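**Avstead, im Mai.** Können Maschinen inzwischen die kleinen Arbeiten übernehmen, die in Haushalt und Werkstatt täglich anfallen? Der Entwickler Bulmont hat dazu seinen neuen Arbeitsbericht vorgelegt, und die Antwort fällt erfreulich aus, auch wenn sie noch kein klares Ja ist: Von 49 geprüften Handgriffen gelingen 40 in der Simulation zuverlässig. Vor einem Jahr waren es 18!

Geübt wird in Plurberg, der hauseigenen Simulationsumgebung. Jede Aufgabe durchläuft dort 3000 Versuche, bevor sie überhaupt an einem echten Arbeitsplatz ausprobiert wird. Aufräumen, Sortieren, Einlegen, Umsetzen: Es sind Tätigkeiten, über die ein Mensch kaum nachdenkt und die einer Maschine trotzdem viel abverlangen.

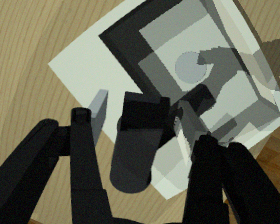
Besonders viel Arbeit steckt derzeit im Greifen auf engem Raum. Wer einem Lehrling über die Schulter schaut, weiß, wie lange es dauert, bis man ein Teil fasst, ohne das daneben umzustoßen. Für die Software gilt das erst recht, wenn zwischen den schwarzen Fingern ein dunkelgrauer Zylinder schräg an einem Block liegt und gleich dahinter auf der hellen Platte graue Flächen in allen Abstufungen übereinandergeraten. Was gehört zusammen, was lässt sich einzeln fassen? Genau an solchen Stellen hat das Team im vergangenen Halbjahr die größten Fortschritte gemacht.

„Mich begeistert, wie schnell das gerade vorangeht“, sagt Projektleiterin Mio Fukuda. „Den Tisch abräumen, Kleinteile einsortieren, das sind in der Simulation keine Zufallstreffer mehr. Bei weichen Dingen wie Wäsche sind wir noch langsam, und in einer fremden Küche würde ich das System heute noch nicht allein lassen.“

Die neun offenen Handgriffe betreffen vor allem Stoffe, Folien und Verschlüsse. Sie stehen im Mittelpunkt der nächsten Projektphase, die Bulmont gemeinsam mit der Lehrwerkstatt Oshima angeht. Dort sollen die Abläufe aus Plurberg erstmals im laufenden Werkstattbetrieb erprobt werden, zunächst beim Bestücken von Montageplätzen.

Der Arbeitsbericht ist auf Anfrage bei der Pressestelle von Bulmont in Avstead erhältlich. Interviews mit dem Projektteam vermitteln wir gern.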